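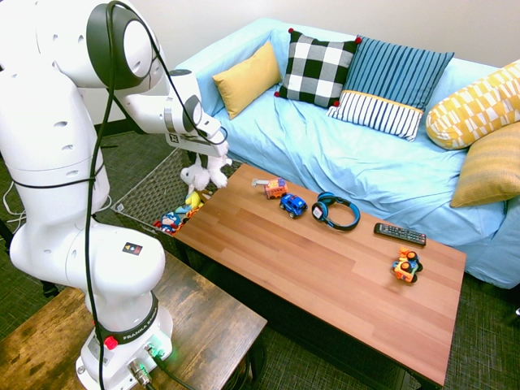

The bunny and the wicker basket.

1 October 2026

Woke up before the alarm with my calf cramping, which I'm blaming entirely on the hill behind Santhorpe. I did say I'd take it easy this week and then I went and walked up it twice, once on purpose and once because I'd left my hat on the bench at the top. Still there, thank goodness! A magpie was giving it a very close inspection.

The big news is the sourdough. I've been nursing this starter since September and until now everything I've made with it has come out like a doorstop. Last night I tried Florencio's method (90 minutes between folds, hands barely wet, no flour on the bench at all) and this morning there was an honest-to-goodness loaf on the rack. Proper holes in it. I cut it while it was still warm, which you're not meant to do, and ate the crust end standing at the sink with far too much butter and some of Mum's apricot jam.

I rang Florencio Calvo straight away to tell him and he was at the dentist, poor man, so he got the whole story in a voicemail. Then I rang back to add that I'd used 70 grams of rye in it, because I knew he'd ask. He'll say it was too much rye. He always says that.

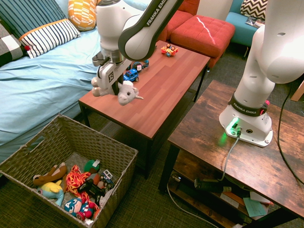 After that I was so pleased with myself I went and tackled the recipe drawer, and that was a mistake. It took the whole middle of the day. I found three copies of the same lemon slice, all in Nan's writing and all with different amounts of sugar, and a page torn out of a magazine for something called a tuna ring that I can't imagine any of us ever ate. Also the booklet that came with the old Vumar mixer, the one that used to walk itself along the bench when you turned it up. I kept the booklet. The mixer went to the tip years ago, so don't ask me why.

Teófilo dropped in at four with a bag of lemons off his tree and stayed for a cuppa, then another one. He thinks I should enter the loaf in the Santhorpe show. I told him one good loaf doesn't make a baker and he said it was one more than he'd ever managed, and had a third slice. He's off to his sister's for 6 days and I've promised to water the tomatoes, which are only tiny yet, and keep the snails off them. I'm hopeless with snails. I just pick them up and put them over the fence and I'm sure they come straight back.

Oh, and the power bill came. $1123! I had to sit down. I know it's winter in there and the heater was going night and day when I had that chest cold, but still. The oven can't be helping either, so maybe I'll bake two loaves at once from now on and freeze one.

Dinner was toast, obviously, with an egg on it. It's started raining and I've left the tea towels out on the line - they can stay there. Starter's fed, lid's on, and I've written LEVAIN, DON'T TOUCH on the jar even though I'm the only one here to touch it.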